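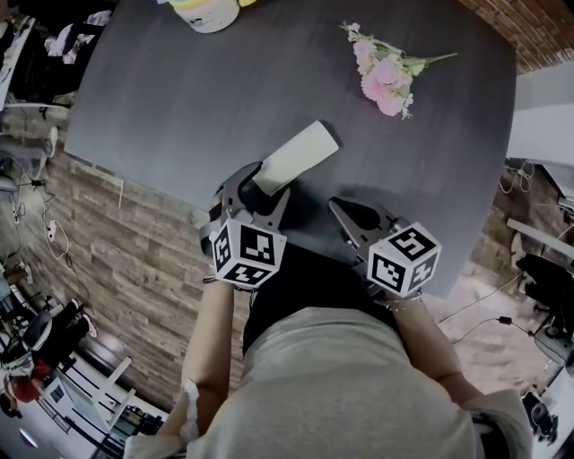

How do you wrap a small bunch of flowers so it looks good without a vase? Roll it in plain paper, let the blossoms stick out of the top, and tie it where your hand would hold it.

OK, flower wrapping thread! I've been doing this at my table all week and I can't stop.

1/ Paper first. I love a pale cream. It goes with everything, and pink blossoms look so soft next to it. White is fine too, but it can make light pink look a little washed out.

2/ Keep the paper rolled until the flowers are ready. I used to lay it flat right away and then drop wet stems all over it. Wrinkles everywhere!

3/ Clear more table than you think you need. A dark top is great for this (mine is dark gray) because every stray leaf shows up and you can see the edge of the paper.

4/ Lay the bunch on a slant, blossoms toward one corner. Fold the bottom up, then one side, then the other. Go looser than feels right. You want the flowers to puff out a bit at the top.

5/ Leave some leaves on! I stripped everything bare on my first few and they looked so skinny. Green next to pink is half the fun.

6/ For ties I'm still using up the cotton string from Cidarstead. 100 feet on a spool and I've barely made a dent. 27 inches goes around twice with enough left for a floppy bow.

7/ If it has to travel, put a damp paper towel around the cut ends and a little bag over that, then wrap. The paper stays nice all the way across town.

8/ Small bunches are the best ones to learn on. A big one fights you, a small one just sits there and lets you try again. I redid one four times last night and had a great time.

9/ Next up for February: the double layer wrap, with tissue on the inside. I've got a pile of blush tissue ready to go. Send me your color combos, I want to try them all!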